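捐出去的旧东西去了哪里？慈善商店是怎么运作的

7月
文／Anas Rizk

你可能有一件穿不下的外套，一副已经拼过很多遍的拼图，或者一本看完以后再也没有翻开的书。它们没有坏，只是你用不上了。有些家庭会把这样的东西装进袋子，送到慈善商店去。

过一阵子，你也许会在同一家店的架子上看见那副拼图，上面贴了价钱。有的小朋友会觉得奇怪：东西是白送给他们的，为什么还要拿来卖钱？卖来的钱又给了谁？

这篇文章讲的就是这件事。我们用港口小城Stiltport的一家店来说明，店的名字叫Mokari。别的地方的慈善商店做法会有些不一样，大致的道理差不多。

什么是慈善商店

慈善商店是一种商店，里面卖的东西大部分是别人捐来的。店开门、摆货、收钱、找零，这些和普通商店一样。不一样的地方在于赚到的钱。

普通商店赚了钱，钱归店主。店主可以用它来付自己家的房租，也可以拿去度假，这很正常，开店本来就是为了谋生。慈善商店的背后是一个慈善组织，赚到的钱要交给这个组织，用来做它说好要做的事。有的组织帮助生病的人，有的照顾没有家的动物，有的给偏远的地方修水管。

Mokari背后的组织做的是一件比较小的事：接送看病的人。Stiltport的医院在海湾的另一边，住在老城区的人要换两次车才能到。年纪大的人和刚做完手术的人很难这样走。组织有一辆小巴，每天早上从老城区出发，把他们送到医院，下午再接回来。坐车不要钱，可是汽油要钱，修车要钱，司机的工资也要钱。Mokari卖旧东西，就是为了付这些钱。

东西从哪里来

大多数东西是住在附近的人送来的。有人搬家，有人换季整理衣柜，有人家里的孩子长大了，小推车和小床都闲着。也有人的亲人去世了，留下一屋子用品，家人留下想留的，其余的捐出来。店员收到这样的东西时会特别仔细，常常会翻一翻口袋和书页，看看有没有夹着照片或者信。找到了，就想办法还给那家人。

还有一些东西是别的商店送的。比如一家鞋店要关门，剩下的鞋只有很小的码和很大的码，卖不出去，就整箱送到慈善商店。这些鞋是新的，不过在慈善商店里也会卖得便宜。

Mokari的后门旁边有一个收东西的窗口，早上9点以后打开。送东西的人要把袋子交到店员手上，不要放在门外就走。放在门外的袋子可能会淋雨，也可能会被路过的狗或者海鸥扯开。一袋好好的毛衣淋了一夜的雨，第二天早上就发霉变味，只能扔掉，店里还要花钱请人来运垃圾。

什么能捐，什么不能捐

捐东西之前有一个简单的办法：想一想，你愿不愿意把它送给你的朋友。如果你觉得不好意思送给朋友，那它大概也不适合捐。

慈善商店一般愿意收：

干净的衣服、鞋子和包
书、棋类游戏、零件齐全的拼图
碗、盘子、杯子，没有缺口的
画框、花瓶、小件的装饰品
玩具，上面有安全标志的

一般不收：

用过的牙刷、梳子和化妆品
破了的玻璃和瓷器
自行车头盔
婴儿用的汽车安全座椅
打开过的食品
刀具和打火机

你可能会问，头盔看起来好好的，为什么不能收。头盔摔过一次以后，里面那层泡沫可能已经裂了，外面却看不出来。店员没有办法知道它有没有摔过，所以干脆不收。汽车安全座椅也是一样的道理。

电器比较麻烦。旧台灯、旧烤面包机里面的电线可能老化，插上电会有危险。有的慈善商店请得到会检查电器的人，检查合格以后贴上标签再卖。没有这样的人，店里就不收电器。Mokari只在每个月的月初收电器，那时候检查电器的师傅会来。

分拣：先分成几堆

东西收进来以后，不会马上摆到店里。它们先到后面的房间，这一步叫分拣。

分拣的人打开袋子，把东西一件一件拿出来看。衣服要看领子、袖口和腋下，这些地方最容易脏。还要拉一拉拉链，数一数扣子，把手伸进口袋里摸一摸。口袋里经常有东西：公共汽车票、糖纸、硬币、钥匙。钥匙会放进一个铁盒，等人来认领。

看完以后，东西分成几堆。第一堆可以直接卖。第二堆要洗一洗或者修一修。第三堆在这家店不好卖，但是别的店可能需要，比如滑雪裤，Stiltport很少下雪，可以送到山里的店去。第四堆不能卖了，要送去回收。

忙的时候，一个人一小时最多能看6袋衣服。听起来不多，可是每件衣服都要里里外外看一遍，站久了腿也会酸。春天是送衣服的人最多的季节，后面的房间常常堆得只剩一条窄窄的路。

书的分拣方法不一样。书要翻开看，看有没有缺页，有没有被水泡过。有些书很旧，但是有人专门收集，能卖出比较高的价钱。分拣的人不可能认识所有的书，碰到看起来特别的，就先放在一边，等懂书的人来看。

拼图和棋类游戏最花时间，因为要知道零件齐不齐。有一副1,000块的拼图，Mokari的店员真的从头拼了一遍，最后发现齐全，才放心贴上“完整”的标签。如果没有时间拼，标签上就写“未检查”，价钱也会低一些。买的人看了标签，自己决定要不要买。

清洁和修理

收来的东西多少会有一点灰。杯子和盘子要洗，玩具要擦，书的封面也要擦。

塑料玩具用温水加一点洗洁精擦干净，然后晾干。积木可以装进网袋里一起洗。毛绒玩具不太好洗，里面的棉花干得慢，没有干透就会有味道，所以很多店只收洗干净了的毛绒玩具。木头玩具不能泡在水里，泡久了会变形，用拧干的布擦就够了。
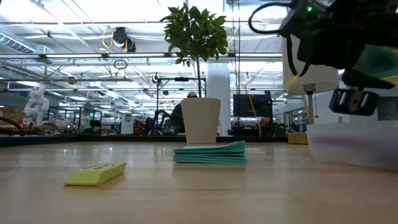

浅色木桌上的黄绿色海绵，后面是一盆小树。

擦的时候要从干净的地方擦到脏的地方，不然会把脏东西带得到处都是。海绵用过以后要冲干净、挤干，放在通风的地方。一块总是湿着的海绵里会长很多细菌，用它擦东西，越擦越不干净。你在家里帮忙洗碗的时候也可以这样做。

衣服不一定要洗。大多数人捐出来之前已经洗过了，店里只用蒸汽机烫一下。蒸汽机喷出很热的水汽，能把皱的地方变平。蒸汽会烫伤人，所以小朋友不能用，也不能站得太近。

修理的事情做得不多。缝一颗扣子、粘一下书脊、给木椅子拧紧螺丝，这些很快就能做完。如果一件东西要修很久，修好以后却只能卖很少的钱，那就不修了。时间也是有价值的，用在这里，就不能用在别处。

一件旧衣服该卖多少钱

定价是慈善商店里比较难的工作。

价钱定得太高，没有人买，东西一直挂在那里，占着地方。价钱定得太低，东西很快卖掉，但是小巴的汽油钱就不够了。所以定价的人要想好几个问题：这件东西新的时候卖多少钱？现在有多旧？附近的人喜欢它吗？现在是什么季节？

一件很厚的大衣，在冬天能卖出不错的价钱，到了夏天就很难卖。有的店会把大衣先收起来，等天气冷了再拿出来。可是收起来需要地方，后面的房间小，就只能降价卖掉。

为了省事，很多东西用统一的价钱。在Mokari，普通的儿童书每本2元，不管厚薄。儿童T恤每件5元。这样不用给每一本书单独想价钱，收钱的时候也算得快。特别的东西才单独定价，比如一套完整的茶具，或者一把吉他。

有的顾客会讲价，问能不能再便宜一点。不同的店有不同的规矩。Mokari一般不讲价，店员会解释卖东西的钱用在哪里，多数人听了就明白了。也有人听完以后说不用找零了，把零钱放进柜台上的捐款罐里。

标签上的颜色是什么意思

如果你去过慈善商店，可能会注意到标签有好几种颜色。颜色是用来记时间的。

比如这个星期摆出来的东西都贴蓝色标签，下个星期贴黄色，再下个星期贴绿色。店员看一眼颜色，就知道一件东西在店里放了多久。放得太久还没有卖掉的，就先降价。降了价还是没有人买，就从架子上拿下来，换新的东西。

为什么要经常换呢？常来的顾客喜欢看新东西。如果每次来都是同样的几件衬衫，他们慢慢就不来了。架子上的地方有限，一件卖不掉的衬衫占着衣架，另一件可能卖得掉的就只能在袋子里等着。

每家店的颜色顺序都不一样，所以不要拿一家店的颜色去猜另一家店的时间。

卖不掉的东西怎么办

卖不掉的衣服不会直接变成垃圾，至少大部分不会。

Mokari把不能卖的衣服装进大麻袋，等Trastex的卡车来运。Trastex是一家收旧布料的公司，按重量付钱。一大袋旧衣服换来的钱不多，可是比付钱请人运垃圾要好。

到了回收的地方，衣服还要再分一次。还能穿的，会运到别的城市或者别的国家去卖。不能穿的棉布，剪成一块一块的，给修车厂和印刷厂当擦布。毛衣可以拆散，变成短短的纤维，再做成毯子或者床垫里面的填充物。混了很多种材料的衣服最难处理，因为不同的纤维很难分开。

把旧衣服运到别的国家，听起来是好事，其实也有人反对。如果一个地方来了太多便宜的旧衣服，当地做衣服的人就卖不出自己的衣服了。另外，运过去的衣服里如果有很多破的，当地人也只能把它们扔掉，等于把垃圾搬到了别人家门口。所以分拣要认真，坏的东西不能混在好的里面。

旧书卖不掉的话，会送去造纸厂，打成纸浆，再做成新的纸。缺了口的瓷盘没有太多办法，有些会送给做马赛克拼贴的美术班，剩下的还是要扔。

钱去了哪里

我们来看看你买一件T恤付的5元去了哪里。

它先进收银机。晚上关门以后，店员把收银机里的钱数一遍，和当天的销售记录对一对，看看数目是不是一样。如果不一样，要找出原因，也许是找错了零钱，也许是有一笔忘了记。然后把钱存进银行。

店本身也要花钱。店面要交房租，灯要用电，衣架和标签要买，店长有工资。这些叫成本。收到的钱减去成本，剩下的叫盈余。盈余交给慈善组织，用来开小巴。

所以，你付的5元不会全部变成汽油。有一部分要用来让店开下去。有的人听到这里会不高兴，觉得捐给慈善的钱应该全部用来帮助别人。可是没有灯、没有店面，旧T恤就卖不出去，那就一分钱也没有了。重要的是成本不能太高，而且要让大家看得到。

怎么让大家看得到呢？慈善组织每年要写一份报告，说清楚收了多少钱，花了多少钱，花在什么地方。在很多国家，这份报告要交给政府的部门，还要请会计来检查。报告是公开的，任何人都可以看。如果你的家人想知道一家慈善商店可不可靠，可以先找找它的年度报告，或者问店员要它的登记号码。

不好的店也是有的。有人打着慈善的名义收旧衣服，卖了钱放进自己的口袋。街上有些收衣服的箱子，上面画着很可爱的图案，却没有写是哪个组织的，也没有电话。碰到这样的箱子，最好不要往里面放东西。

谁在店里工作

慈善商店里有两种人。一种领工资，通常是店长，有时还有副店长。另一种不领工资，叫义工，他们每个星期抽出几个小时来帮忙。

义工来的原因很不一样。有人退休了，想有点事情做。有人刚搬到这座城市，想认识邻居，也想多练习说当地的话。有人正在找工作，想先学会用收银机。还有人以前坐过那辆小巴，身体好了以后就来帮忙。

店里的事情有很多种。喜欢和人说话的可以站柜台，不喜欢说话的可以在后面分拣书。会画画的可以布置橱窗。橱窗很要紧，走在街上的人先看见的就是它，橱窗好看，进来的人就多。Mokari的橱窗常常只用一种颜色的东西来布置，比如全部是蓝色的：蓝裙子、蓝茶壶、蓝封面的书。

小朋友能不能当义工，要看当地的法律和店里的规定。许多店要求年满十几岁，并且要家长同意。年纪小的时候可以用别的办法帮忙，后面会讲到。

捐东西和捐钱有什么不同

捐钱的话，慈善组织马上可以用。今天收到钱，今天就可以去加油。捐东西的话，要经过分拣、清洁、定价、摆出来，再等人来买，要慢得多，中间还要花掉一些成本。

那为什么还要捐东西？不是每个人都有多余的钱，但是很多人家里有多余的东西。而且一件东西被别人买走继续用，就可以少做一件新的。做一件新的棉布衣服，要种棉花，要用很多水，还要染色和运输。旧衣服多穿几年，这些都省下来了。

对买东西的人也有好处。小孩子长得快，一双鞋可能穿几个月就小了，买旧的可以省不少钱。Nasrallah小学的旧校服就常常出现在Mokari的架子上，每年开学前，很多家长会先来这里看看，找不到合适的尺码才去买新的。

有的同学会笑话别人穿旧衣服。旧衣服洗干净了，穿在身上和新的一样暖和。学校里很多人的衣服本来就是哥哥姐姐穿过的，和在慈善商店里买的差别不大，只是前一个穿的人住得远一点。

灾害发生的时候，情况又不同

你也许在新闻里看过，有的地方发了洪水或者地震，很多人马上寄去衣服和玩具。大家是好心，可是这样的包裹有时反而会添麻烦。

受灾的地方路断了，仓库也坏了，人手要先用来救人、搭帐篷、送水和药。这时候来了一卡车没有分类的旧衣服，要有人卸车，要有人看管，要找地方存放。夏天的灾区如果收到很多羽绒服，也用不上。

所以在灾害刚发生的时候，救援的组织多半会请大家捐钱，他们可以在离灾区近的地方买需要的东西，运起来快。如果他们需要物品，会公布一张清单，上面写明要什么。照着清单捐就可以了，清单上没有的先留在家里，或者送到自己家附近的慈善商店去，卖了钱再转给救援的组织。

你可以做什么

先和家里的大人说一声。玩具是你的，但是有些东西可能是爷爷奶奶送的，大人也许想留着。弟弟妹妹过两年也可能用得上。

然后可以这样准备：

找一个结实的袋子或者纸箱，不要装得太重
把衣服洗干净，晾干，叠好
鞋子用橡皮筋绑成一双，不然很容易走散
拼图和棋子用带封口的小袋子装好，再放回盒子
把玩具里的电池取出来
书里写过自己名字的那一页，问问大人要不要擦掉
打电话或者上网看看那家店现在收不收东西

最后一件事容易忘。后面的房间满了，店里会暂停收东西几天。白跑一趟倒没什么，抱着一大箱书再走回家就很累了。

如果一件东西你还舍不得，就不要勉强。你可以先把它放进一个盒子，过几个月再打开看看。到时候还是喜欢，就留下；已经不太想得起来了，再捐也不晚。

还有一个办法是去买。用零花钱在慈善商店买一本书，看完了再捐回去，别人又可以买一次。同一本书能这样来来回回很多次，每卖出一次，小巴就多一点油钱。

几个词的意思

分拣：把混在一起的东西按种类和好坏分开。

成本：为了做一件事必须花的钱，比如房租和电费。

盈余：收到的钱减去成本以后剩下的钱。

义工：不领工资、自己愿意来帮忙的人。有的地方叫志愿者。

回收：把不能再用的东西变成材料，再做成别的东西。

年度报告：一个组织每年写一次的报告，说明这一年做了什么，钱是怎么花的。

小朋友常问的问题

我捐的玩具，可以指定送给谁吗？

在慈善商店一般不行。谁先看中、付了钱，就归谁。如果你想送给某一个人，可以自己交给他。

捐了以后后悔了，能拿回来吗？

要看还在不在。马上打电话，说清楚是什么样子、什么时候送去的。如果还没有卖掉，店员大多会帮你找。已经摆上架子卖掉的，就找不回来了。

买回家发现坏了怎么办？

留好收据，带着东西回店里。很多慈善商店在一定的时间里可以退货，收据的背面会写。标签上已经写了“未检查”的东西通常不能退。

店里的人可以先挑走好东西吗？

正规的店有规定。Mokari的店员和义工想买东西，必须等它定好价钱、摆出来以后再买，价钱由另一个人来定，自己不能给自己定价。

为什么有的慈善商店也卖新东西？

有的组织会做一些新的贺卡、日历或者袜子来卖，也是为了筹钱。这些东西是店里花钱进的货，所以价钱和普通商店差不多。

小巴上可以坐几个人？

每辆车不一样，要看车有多大，还要看有没有人坐轮椅。一把轮椅占的地方大，要用带子固定在地板上。装轮椅的时候，司机会先拆掉一排座位。

联系我们｜投稿与更正｜版权所有，转载请先联系编辑部｜返回顶部

相关文章
捐款罐里的硬币要怎么数
什么是义卖？学校可以怎么办一次
看病路太远：医院接送车的一天
旧校服交换日要准备些什么
会计是做什么工作的
一件棉布衣服是怎么做出来的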